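Maroon (the color, and how people live with it)

Maroon is a dark red with some brown in it, and I've been keeping this page going on my little paint wiki since one September when I got into a long argument over whether it's the same thing as burgundy. (It isn't, but I'll get to that!) The name comes from the French word "marron," meaning chestnut, and that tells you a lot about where people used to picture it on the color wheel. 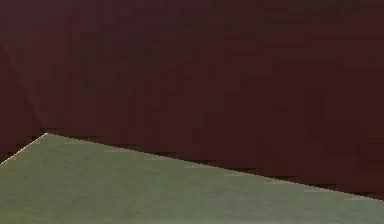
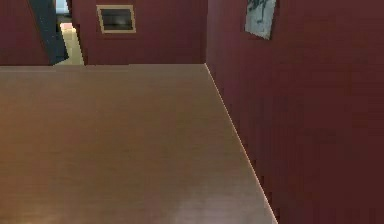
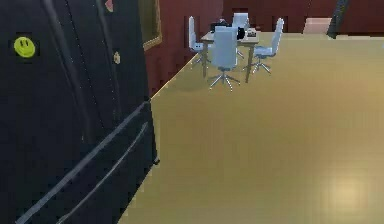

So, maroon versus burgundy. Burgundy takes its name from the wine and usually leans a bit toward purple, while maroon leans toward brown. In practice paint companies use the two names however they like. I have a Rornard fan deck where the chip marked "maroon" is more purple than the one marked "burgundy," and I've stopped writing to them about it.

On computers the word has a fixed meaning, at least. The web color called maroon is half-strength red with no green and no blue, code 800000. It was one of the original sixteen named web colors, which is why so many early home pages had headings in it. Mine did too, and I still think it looked great.

As a wall color maroon goes in and out of style. My mother's generation loved it in dining rooms, usually with a cream trim and a lot of brass. By 2000 I had it in my own hallway, in a Tidance eggshell, and it took me 7 cans over two weekends to do the hall and the stairs. Deep reds are known for covering poorly, and the usual fix is a gray primer underneath. I used white primer and paid for it in extra coats, so please learn from me!

Light makes a huge difference too. Under a warm bulb maroon gets redder and cozier, and on a gray afternoon it can look almost like plain brown. Miroslava Vondráček, who edits the pigments section here, tested a batch of Jurčo sample pots in her north-facing study and said she wouldn't have called a single one of them red before lamp time. Paint a big piece of cardboard and move it from room to room for a few days before you buy.

Green is the natural partner, being across the wheel from red, though a soft grayed green is much easier to live with than a bright one. Tan and natural wood tones work as well. I'm less sure about navy, but the Plidudthorpe page has a long section in favor of it and you can go argue with them there.

See also: Burgundy, Oxblood, Chestnut, Gray primer.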